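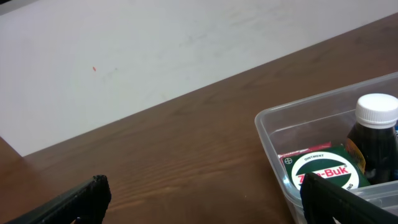

Figure 4. Clear storage container on a wooden tabletop next to a white wall. A brown bottle with a white ribbed cap rises above the rim.

Section 4: Tabletop Storage Containers

4.1 Scope

This section covers the set-up, loading and care of open clear plastic containers kept on wooden tables, desks and sideboards. It applies to all furnished units at Gestidville and Druvidbridge. Wall shelves are covered in Section 5. Locked medicine storage is covered in Section 7.

4.2 Items needed

Clear plastic container with rounded corners
Two soft cloths, one for use damp and one for use dry
Mild dish soap
Tape measure
Four felt pads, self-adhesive
Label strip and permanent marker
Non-slip liner, cut to the inside floor of the container (optional)

Do not use scouring pads, bleach or solvent wipes on the container. Clear plastic scratches easily and turns cloudy when it is rubbed with abrasives.

4.3 Choosing the position

1. Select a flat section of tabletop away from heaters, stoves and direct sun.

2. Measure 30 mm out from the wall. The container must stand at least this far from the wall on every side that faces it. The gap lets a cloth pass behind the container and keeps the rim from rubbing the paint.

3. Check that the whole base of the container will rest on the table. No part of the base may hang over the table edge.

4. Where the table stands at an angle to the room, line the container up with the table and ignore the room.

Note: Matte white paint marks easily. Gray scuffs behind a table usually come from containers, chair backs or the table itself being pushed against the wall. See 4.7 for cleaning.

4.4 Preparing the tabletop

1. Clear the area where the container will stand, plus a hand's width on each side.

2. Wipe with the damp cloth in the direction of the grain.

3. Dry at once with the second cloth. Standing water leaves pale rings in the finish.

4. Look across the surface at a low angle toward a lamp or window. Grit and sticky spots show up as dull patches in the shine. Wipe again where needed.

5. Turn the container over and fix one felt pad near each corner of the base. Press each pad down firmly. Leave the container upside down for 30 minutes before use.

CAUTION: Do not slide a loaded container across the table. Lift it with both hands under the base. Lifting by the rim can crack the plastic at the corners.

4.5 Loading the container

1. Wash the container in warm water with mild dish soap. Rinse and dry fully, including the underside of the rim.

2. Lay the non-slip liner inside, if one is used.

3. Check that every bottle cap is closed. Screw caps should be turned until they stop. Do not force them further.

4. Place the tallest bottle first. Stand it upright against a side wall of the container. Tall bottles may rise above the rim, but at least half the height of the bottle must remain below it.

5. Place shorter items next to the tall bottle so that they hold it in place.

6. Keep free space on the side nearest the user. Items are lifted out from this side.

7. Do not stack items on top of bottle caps.

Total weight of contents must not exceed 4 kg. Bottles larger than 500 ml are to be stored in a cabinet.

Note: Dark brown bottles are generally used for contents that are sensitive to light. Do not pour these contents into clear bottles to save height. Keep them in the original bottle with the original label.

CAUTION: Keep food items and cleaning products in separate containers at all times. If the contents of a bottle cannot be identified from its label, remove the bottle and hand it in at the unit office. Do not open it to smell the contents.

CAUTION: An open container gives no protection against access by children. Medicines and anything with a hazard mark must be stored as described in Section 7.

4.6 Labeling

1. Write the contents group on the label strip in capital letters, for example PANTRY or FIRST AID.

2. Fix the strip to the outside of the front wall, below the rim. Do not put labels on the inside, where they come loose and stick to the bottles.

3. Enter the container in the unit inventory sheet (form 4-B).

4.7 Routine care

Weekly: Wipe the rim and the outside walls with a damp cloth. Check caps for drips.

Every 30 days: Empty the container. Discard expired items. Wash, dry and reload following 4.5. Lift each felt pad edge with a fingernail and replace any pad that moves.

Every February: Replace the liner and check the plastic for cracks, starting at the corners.

Wall marks: Rub light scuffs with a barely damp cloth and no soap. Stop if paint appears on the cloth. Report colored spots that do not wipe off, whatever their size, on the repair form.

4.8 Common faults

Container rocks on the table
A pad is missing or folded, or something is caught under the base. Empty the container, turn it over and check all four corners.

White haze on the plastic
Soap film or fine scratches. Rinse with warm water and dry with a soft cloth. If the haze remains, it is scratching and cannot be removed. Replace the container only if the contents can no longer be seen.

Tall bottle tips when the container is lifted
Too little support beside it. Move shorter items closer or take the bottle out before lifting.

Ring or dark mark on the wood
A bottle has leaked over the rim, or the tabletop was not dried. Remove the container, dry the wood and leave the area uncovered for seven days before deciding on repair.

4.9 Replacement parts

Felt pads, liners and label strips are ordered through Clomov stores using form 4-C. Allow seven working days. Questions on this section go to Precious Layug, Unit Supplies.

Section 4 revised 30 Jul 2023. Checked by Jonalyn Enriquez.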